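Stacking and Packing Table, Plesgate Store
Gallery
Updated 5/17/26

The packing table at Plesgate is the last stop for small boxed goods before they go out to Wirinby. Cartons arrive from the racks singly or in short runs, are stacked by footprint, checked against the sheet and moved on to the outer case. This page covers the tabletop stage only. Racking and outer cases have their own pages in the Brasetberg series.

The table was resurfaced in May. The previous top was dark grey, and black cartons were hard to pick out against it under the evening lighting. The present top is white and wipes down with a damp cloth. It is kept clear of tape guns, labels and paperwork, all of which live on the side shelf.

Stacking rule for pairs: the larger carton normally goes underneath. Where two cartons share a footprint, the shallower one goes underneath and the deeper one on top, with front faces turned the same way so that both can be read in one pass. Edges are squared before the pair is moved. A pair that is out of square catches on the flap of the outer case and has to be taken out again.

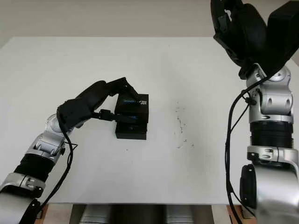 Why stack in pairs when the outer case takes a taller pile?

The outer case is loaded from the side, and a pair is the tallest stack that passes under the top flap without tilting. Taller piles were tried with the old Ververidis cases, which opened at the top. Those cases are no longer bought in.

Two dark cartons of similar footprint, the shorter one below. The upper has blue and white lettering on its front face, the lower a faint, lighter logo near its top edge.

Notes on the surface. A white top shows scuffs from printed cartons, mainly dark ones. Light marks come off with the cloth. Heavier marks are left until the end of the shift and treated with the cream cleaner from the side shelf. Solvent is not to be used, as it dulls the finish and the dull patches then hold dirt.

Notes on the wall. The beige paint behind the table dates from the original fit-out and was left as it was when the top was changed. A paler shade was considered and dropped on cost.

Throughput. The sheet for the first run on the new top lists 1061 cartons. Of these, 305 were sent back to the racks for relabelling and 192 were held for a missing insert. Neither figure has to do with the table, but both are given here to match the entry in the Wirinby receiving log. Held cartons are kept on shelf 2, front faces outward, and are not returned to the table until the insert has been supplied.

Cartons with crushed corners are set aside before stacking and entered on the back of the sheet. They may be used as the upper carton of a pair if the contents are sound, never as the lower.

Next page in the series: outer cases, sizes and flap types.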